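The Gokwood Cell

The fault on cell two came back on February 19, 2018, at cycle 1,006. Adaeze Adeyemi wrote the number in the log and underlined it. The previous stop had been at cycle 204, and the one before that at 200, and she had been willing to treat those two as a pair. The third one did not fit.

The message was the same each time: gripper position error, right finger, closing. The arm stopped over the table with the fingers partly shut and held there until someone cleared it. If she cleared it and did nothing else, the cell ran again.

She locked out the drive power, hung her tag on the switch and got the feeler gauges out of the drawer.

Aldana Ocampo came down from the office with the printed schedule folded in her back pocket. Garrido wanted a run of 2,000 cycles without a stop before they would sign for the cell, and the run was due to be finished by the first week of March.

"Is it the controller?" Aldana said.

"I don't know yet."

"Jenska said it was the controller."

"Jenska sells controllers."

Adaeze took the right finger off first. Two screws held it to the carriage, and both broke loose at the torque they were supposed to. She laid the finger on a clean cloth with the screws beside it, in the order they came out. Then she moved the bare carriage by hand, end to end. It slid evenly for most of the stroke. Near the closed end there was a faint drag. She moved it back and did it again with her eyes shut.

"There," she said.

Aldana put her own finger on the carriage and pushed. "I don't feel anything."

"Slower."

Aldana pushed slower. She shrugged, but she stayed and held the lamp.

The rail had been greased when the gripper was built up, and the grease at the closed end was darker than the rest. Adaeze wiped a little onto white paper and spread it with the edge of a card. Under the magnifier it held fine pale fibers. She looked at them for a while. Then she looked at the tabletop.

The planks had been sanded again in the winter, after Geswood changed the height of the fixtures. She had asked for the cell to be covered during the work. The sheet that day had been tied at the top rail and left open on one side. She found her own note about it in the log, four pages back, with the word "acceptable" at the end of it.

"So it's sawdust," Aldana said.

"Sawdust in the grease. The motor pushes through it until the grease packs up at the end of the stroke. Then the current goes over the limit and the drive calls it a position error."

"And when you clear it?"

"The finger backs off and breaks up the plug. Then it starts packing again."

"But not always at the same count."

"No. It depends on how far the fingers close, and that depends on the part. The last batch was wider. It hardly used that end of the rail."

Aldana unfolded the schedule, read it, and folded it again along the same lines. She had told Garrido the controller was being replaced. She had told them that in writing. Adaeze knew this, as she had been copied on the message, and she went on cleaning the rail with a lint-free swab and did not raise it.

It took six swabs before one came away clean. She did the left side too, though the left side had never faulted. The grease there was gray at the end of the stroke and would have gone the same way by spring. She put a thin film of new grease on both rails, ran the carriages back and forth by hand to spread it, and wiped off what collected at the ends.

The fingers went back on with thread locker, left then right. She tightened the screws in two steps. With the power restored she jogged the gripper closed at the lowest speed and checked the gap between the tips with the gauge, opened it, closed it, and checked again. Both readings agreed. She taught the zero position over and saved the old value under a different name, so that it could be put back if she was wrong.

"How will you know?" Aldana said.

"The closing current. I'll log it on every cycle. If it climbs, I'm wrong."

She reset the counter. The arm went to its start position, waited out the delay, and began. For the first few cycles Adaeze stood with one hand near the stop button – she did this after every repair, on any machine – and then she sat down and opened the log.

Under cause she wrote: wood dust in rail grease, cell not fully covered during sanding. She crossed out "acceptable" on the earlier page and put her initials next to it.

Aldana was still at the rail, typing on her phone with her thumbs. She stopped, deleted a line, and started again.

"How do you spell Geswood's contact?" she said. "The one who did the table."

"Leave him out of it. It was our sheet."

Aldana deleted another line. Behind her the counter went to 41, and the current trace was flat.

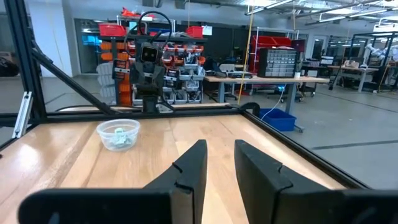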